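4. Packing the Bustau travel organizer

Read this section through once before you pack. The Bustau organizer ships flat with the outer box, the box lid, a cloth pouch and a set of cable ties. The Villell strap is sold separately and is covered in section 6.

4.1 Before you start

1. Clear a table large enough to hold the box and its lid side by side.
2. Wipe the table and let it dry.
3. Put all small parts in a bowl or tray.
4. Check that the total weight of the items you plan to pack is under 3000 grams. The base panel is not rated for more.

Note: Units made before October have a shorter pouch. The steps are the same, but the flap will not reach the second row of stitching.

4.2 Folding the pouch and other cloth items

1. Lay the cloth flat with the stitched side up.
2. Smooth it from the center outward with your open hand.
3. Fold the left third over, then the right third.
4. Press along the folds. Do not iron. The Lahlou lining will shrink.
5. If a cloth item is too thick to fold in thirds, fold it once and roll it from the closed end.

Caution: Do not pack cloth that is still damp. Leave it out overnight first.

4.3 Placing items in the box

1. Put the lid on the table next to the box, where you can reach it without turning.
2. Place the heaviest items first, along the back wall.
3. Lay long, round items at a slant from corner to corner. They roll less that way.
4. Pick up soft items by the middle, pinching the cloth, and lower them into the gaps. Crumpled fabric is fine at this stage. It holds hard items apart, and you can straighten it in step 6.

Blue stitched fabric is easy to tell from the black and white pieces on a crowded table, so keep it for the last gaps. 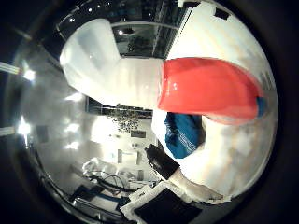

5. Check that no cloth is caught under a hard item. Lift the item, pull the cloth free, and set the item down again.
6. Straighten the top layer. Nothing should stand higher than the rim.
7. Fit the lid. It should close under light hand pressure. If it does not, take out the top layer and go back to step 4.

Caution: Never force the lid. The corner joints can split, and split corners are not covered by the Lirkura warranty.

4.4 Storing the packed box

Keep the box flat in a dry place. You can stack up to 6 boxes of the same size. Leave 200 millimeters between the stack and any heater. If the box will be stored for a full season, open it once halfway through and refold the cloth along new lines.

Replacement ties come in bags of 300. Quote the part code printed inside the lid when you order.

Section revised 23rd May.

Comments

The slant tip in 4.3 works for my umbrella too. It used to roll every time I moved the box.

Can the pouch go in the dryer on low? The manual only says not to iron it.

Mine is the older one with the short pouch. The flap stops well before the second stitching, same as the note says, but it still stays shut.

Please put the part code on the outside. I had to unpack everything to read it.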